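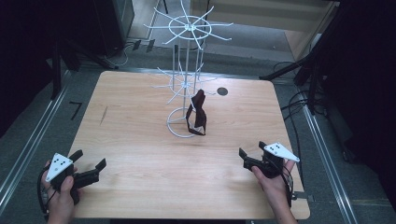
2. Beobachtungen am Vorführplatz

Projektbericht, Modul Handhabungstechnik. Bearbeitet von Sunee Chuensuk. Besuch am Tag der offenen Tür der Firma Lakent, Aug 26, 2020.

Die Vorführung gehörte zum Projekt Sondeo, in dem Lakent manuelle Handhabungsabläufe für das spätere Anlernen von Robotern aufzeichnet. Betreut wurde der Platz von Chaiwat Yimyam, der auch die Fragen der Gruppe beantwortete. Abschnitt 1 (Anreise, Sicherheitsunterweisung, Firmenprofil) liegt als eigenes Dokument vor.

2.1 Aufbau

Gearbeitet wird an einem hellen Holztisch mit abgerundeten Ecken. Darauf steht ein weißer Drehständer aus Draht mit zwei Ebenen von Armen, wie er für Accessoires verwendet wird. Links und rechts des Tisches verlaufen am Boden hellgraue Aluminiumprofile. Die Bedienperson führt zwei schwarze Handgreifer mit je zwei Fingern, einen pro Hand. Auf jedem Greifer sitzt eine dreieckige weiße Platte mit schwarzem Punktmuster. Beide Greifer sind verkabelt.

Die Punktmuster dienen nach Auskunft von Herrn Yimyam der Lagebestimmung. Aus der bekannten Geometrie des Musters lassen sich Position und Orientierung des Greifers berechnen, solange genügend Punkte erfasst werden. Die Öffnungsweite der Finger wird getrennt gemessen und über das Kabel übertragen.

2.2 Aufgabe

Vorgeführt wurde das Umhängen kleiner Textilteile an dem Drehständer. Ein Teil wird mit einem Greifer am Arm gefasst, abgehoben, bei Bedarf an den zweiten Greifer übergeben und an einer anderen Stelle wieder eingehängt. Als Werkstück diente ein dunkelbraunes Stoffteil mit Schlaufe.

Die Aufgabe ist aus drei Gründen anspruchsvoll:

— Der Stoff ist biegeschlaff. Seine Form nach dem Greifen hängt davon ab, wo er gefasst wurde.
— Die Arme des Ständers sind dünn und am Ende leicht aufgebogen. Die Schlaufe muss über das Ende gehoben werden, ein gerader Abzug reicht nicht.
— Der Ständer dreht sich bei seitlicher Kraft weg. Der zweite Greifer muss dann gegenhalten.

2.3 Ablauf der Aufzeichnung

Eine Sitzung umfasst laut Betreuer 50 Durchgänge. Jeder Durchgang beginnt mit beiden Greifern vor dem Ständer und endet, wenn das Teil frei am Zielarm hängt. Fällt ein Teil herunter, wird der Durchgang nicht gelöscht, sondern als Fehlversuch markiert. Für die Aufgabe »Umhängen« lagen zum Zeitpunkt des Besuchs 171 verwertbare Durchgänge vor. Angestrebt wird eine deutlich größere Menge, ein Zielwert wurde uns nicht genannt.

Die Daten werden mit der Software Teden geschnitten und beschriftet. Für jeden Durchgang werden Greifzeitpunkt, Übergabe und Loslassen eingetragen. Der Zeitaufwand für diesen Schritt liegt nach Angabe von Lakent bei fast 68 Sekunden pro Durchgang und damit über der Dauer der eigentlichen Bewegung.

2.4 Eigener Versuch

Jedes Gruppenmitglied durfte die Greifer selbst führen. Ungewohnt war vor allem die fehlende Rückmeldung in den Fingerspitzen: Ob der Stoff sicher gefasst ist, muss man sehen. Mehrere von uns griffen zu tief in die Schlaufe und zogen den Ständer mit. Besser gelang es, den Stoff knapp unterhalb des Drahtes zu fassen und zuerst anzuheben. Die Kabel waren beim Überkreuzen der Arme hinderlich — eine kabellose Ausführung ist laut Herrn Yimyam in Vorbereitung und soll ab September erprobt werden.

2.5 Bewertung

Die Methode trennt die Datenerfassung vom Roboter. Es wird kein Roboterarm belegt, und die Bedienperson bewegt sich in ihrem natürlichen Tempo. Nachteilig ist, dass Bewegungen aufgezeichnet werden können, die ein Arm mit begrenzter Reichweite nicht nachfahren kann. Wie solche Durchgänge ausgesondert werden, blieb offen. Ebenfalls nicht geklärt werden konnte, wie stark verdeckte Punkte die Lagebestimmung verschlechtern. Messwerte dazu wurden nicht gezeigt.

Für unsere Projektarbeit am Greiferprüfstand Tanasarn übernehmen wir die Markierung von Fehlversuchen. Bisher haben wir diese verworfen. Die Änderung am Versuchsprotokoll ist in Abschnitt 3 beschrieben.

Kategorie: Studium & Lehre | Projektberichte | Exkursionen

Suche auf dieser Seite Suchbegriff eingeben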